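Chapter 2
Choosing a Gripper for Cloth

Tarmo Priedītis and Kęstutis Pärn

Most gripper tables in suppliers' catalogues are drawn up for hard parts. They give stroke, closing force and payload, and a reader with a bracket or a bottle to move can often choose from those figures alone. Cloth is harder. It weighs little, it has no fixed shape, and the place where the fingers close matters more than how tightly they do so.

The trials used in this chapter were run at Barkelside. They compare two grippers, the Linon and the Rirnusix, over 573 attempts on everyday clothing.
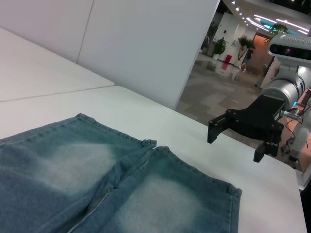

A parallel gripper needs an edge or a fold before it can lift anything. On a flat garment there may be few of these, and the controller has to find one from the camera's view. Denim jeans laid flat on a white table are a fair starting case. The outline is clear against the surface, and a small crumpled fold near the waistband stands up enough to be a possible grasp point. The faded patches on the legs are less helpful, as a change of colour can be mistaken for a change of height.

Section 2.1 sets out how a grasp was scored. Section 2.2 covers finger shape, and the Villalobos method for ranking folds is left to the exercises.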